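Fri 12 April

Linen trials, Letcombe towels, continued from the last page.

Softener question first, as that is what Annelies Riedl keeps asking me for. Ran the same load twice in the Voltberg, once with the Donati softener at the dose on the bottle and once with none. Same detergent, same 40 degree program, same line afterward. The load without softener came out stiffer in the hand, as expected, but it took up water much faster. With the drop test (one drop from the pipette, watch until the shine goes) the plain one was gone before I could get my thumb to the stopwatch. The softened one sat on top as a bead and had to be coaxed. I don't think we need a finer measurement than that to answer her.

Tumbling the stiff one for a short spell on low brought most of the softness back. I had not expected it to work so well on line-dried cloth. Worth repeating with the older stock, where the loops are already flattened.

Vinegar rinse: no result yet. I put it in the detergent drawer by mistake and it went in at the start of the wash. Load thrown out of the comparison. The drawer on the Voltberg is labeled on the inside of the lid only, so anybody else using it should lift the lid and look.

Shrinkage. Measured before and after as usual, flat on the table, smoothed by hand, no pulling. Lengthwise loss is larger than crosswise on every piece so far. The border strips pull in more than the body and that is what gives the wavy look at the ends people complain about. Annelies thinks the borders are woven under more tension. She may be right, but I would like to see one unpicked before I write it up. She has two spare ones in the sample drawer that we can cut.

Lint. Filter from the Prodell dryer weighed after each run. First run is far and away the worst, then it falls off fast. By run 4 there was so little I had trouble lifting it off the mesh in one piece. So the advice to wash new towels before use is sound, and I would say wash them twice if they are dark. I had a dark one in with a pale pillowcase by accident and the pillowcase is now a lint sample too.

Scale is drifting again. Reads a little high after it has been on all morning. Switched it off over lunch and it came back to zero. Switch it on when you need it, please, and off when you don't.

Cycle count on the Prodell is 1295 as of this morning. The belt is supposed to be looked at by 4000, so no hurry, but I am writing the count here so that there is one place to find it. The old count was on the back of an envelope.

Hems. Went over the washed pieces for loose threads and skipped stitches. Found pulled threads near the corners on a few, always where the hem turns. The rest of the stitching is sound. What I do now, and what I'd ask others to do so the notes match:

1. Let the towel cool after drying before handling the hem. Warm terry stretches and the corner looks worse than it is.

2. Bring a corner over onto the body of the towel so that the hem edge lies across the pile. A loose loop or thread stands out better against the pile than against the table. 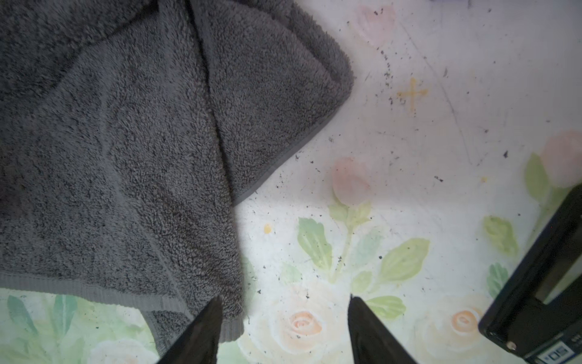
3. Run a fingertip along the hem toward the corner, then back. Snags are easier to feel going back.

4. Snip pulled loops level with the pile. Do not tug. A tugged loop takes its neighbors with it and you get a bald line.

5. Write the piece number and which corner in the hem column. If all corners are fine, put a dash, don't leave it blank. I have three blanks from last week and can't tell whether they were fine or skipped.

Smell after storage. The bag left sealed since the last trial was musty when I opened it. Probably put away slightly damp at the hems, which dry last. From now on pieces go on the rack overnight before bagging, even if they feel dry.

To do: vinegar rinse again, in the right compartment this time. Cut up one of the spares and look at the border. Order pipette tips. Ask Annelies if the Letcombe people want the hand feel notes in words or on the 1 to 5 sheet, as I have been doing both and it takes twice as long.

Textile care workshop notebook | Contact: Annelies Riedl, bench 2 | Back to top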